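The drawer cell, again

12 Sep 2024

Third evening on the drawer cell at Holside. The arm had picked up a habit of stopping short on the close, as if it had thought better of it, so I went back through the setup from the floor up.

The nightstand had crept 19 mm off its tape. Furniture does this when a machine leans on it all day. I pushed it back, redid the zero on the wrist and dropped the closing speed to 30 percent, which Declan Lambert calls retirement pace. Then I snugged up the gripper screws, two of which had been living their own lives.

After that came the reset, the glamorous part: drawer all the way out, snacks and bottle in their row, bowl at the back. Sedham wants 35 clean closes before they'll sign anything. I got seven and then a fault on the elbow joint — the manual's advice is to contact your dealer. I am the dealer.

New elbow cable is due in October. Until then I power it down between runs and try to speak nicely to it.
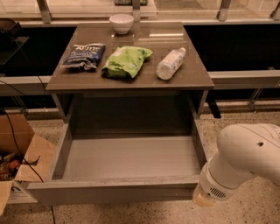
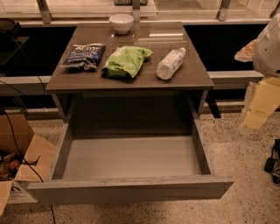
Drawer out, top laid, arm on the right. Both from the Holside cell.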